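Braltholm Cabinet Rig: Equipment Plan and Cost Data Card

README, revision of September 20, 2020
Maintained by Judite Carrilho

What is in this folder

The folder holds the purchase plan for the second Braltholm rig, the one meant for cabinets, drawers and shelf fronts in finished rooms. It replaces the single spreadsheet that was circulated in January. That spreadsheet mixed quotes with guesses and should not be used for ordering.

plan.csv — one row per purchase line, with supplier, unit price, lead time and status
spares.csv — parts expected to wear out within the budget year
sites.csv — site notes that affect what has to be bought
quotes/ — supplier quotes as received, unedited
notes.txt — open questions

All prices are in US dollars before tax. Shipping is its own column in plan.csv and is not folded into unit price. Rows with status "hold" are counted in the total but may not be ordered without a signature.

Column notes for plan.csv

line_id: never reused, even after a row is dropped.
supplier: short name only. Grison for arm parts and motor housings, Bandell for cable and connectors, Kandasamy for grippers and finger pads.
unit_price: from the latest quote in quotes/. If the quote has lapsed, the price stays and the status goes to "requote".
lead_days: calendar days, as stated by the supplier. Grison counts working days on its quotes; these have been converted.
needed_by: the date the part is needed on the bench, before site work.
status: open, hold, requote, ordered, received.

Main cost lines

Gripper assembly, Kandasamy, 2815 per unit. The price includes the mounting plate and one set of fingers. It does not include pads. Two units are planned, the second on hold until the first has passed bench checks.

Cable set, Bandell, 703 per set. Braided sleeve over power and signal, cut to our lengths. The plain-jacket set is cheaper but was rejected for this rig, where the cable can rub against stone edges and door frames. Bandell will not take back cut cable, so lengths must be confirmed before the order goes in.

Motor housing service, Grison, 589 per visit. Covers inspection and new seals. Travel is billed separately and has run higher than the quote on two earlier jobs — treat the travel column as a floor.

Finger pads and small hardware, about 1000 for the year. This is the least certain figure in the plan. Pad wear depends on the surface being gripped, and the older logs did not record surface type. sites.csv now has a column for it.

Site conditions that affect purchasing

Reach and cable slack are planned together. In a bathroom or a narrow kitchen the arm often has to come in from one side, with hard surfaces close on the other, and the slack has to hang somewhere. Measure the widest clear floor area and the height of the lowest board or shelf before choosing a cable length. Stone counters, glossy tile and glass panels go in sites.csv under "surfaces".

Warm room lighting shifts color in the recordings. No lights are budgeted for this. If a site needs its own lamps, add a row with status hold.

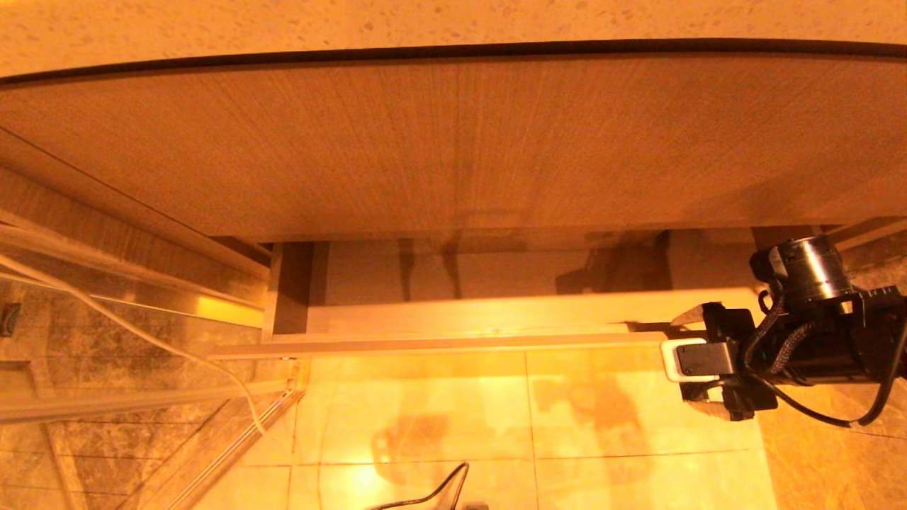
Braltholm Field Equipment Group

Gripper at the edge of a pale board in front of an open cabinet recess, with the stone countertop overhead. The black cables loop down beside the arm, and a glass shower enclosure takes up the other side of the room. For rooms with a layout like this, use the "tight" profile in sites.csv, which calls for the braided set and adds corner guards for glass and stone.

Ordering sequence

1. Confirm cable lengths against sites.csv.
2. Order the first gripper assembly and the cable set in the same week. The bench checks need both.
3. Order pads once the gripper has a ship date.
4. Book the housing service after bench checks.
5. Release or cancel the second gripper.

Known gaps

The spares file has no entry for connectors. Bandell was asked for a price and has sent only a catalog page.

Insurance for work in occupied homes is handled outside this plan and has no row here.

Storage cases were left out of the January sheet and are still unpriced. The existing cases fit the arm but not the arm with the gripper mounted — removing it for each trip adds setup time that is not costed anywhere.

Changes

Send corrections to Judite Carrilho with the line_id and the quote attached. Do not edit plan.csv directly; it is rebuilt from the quotes folder and local edits will be lost.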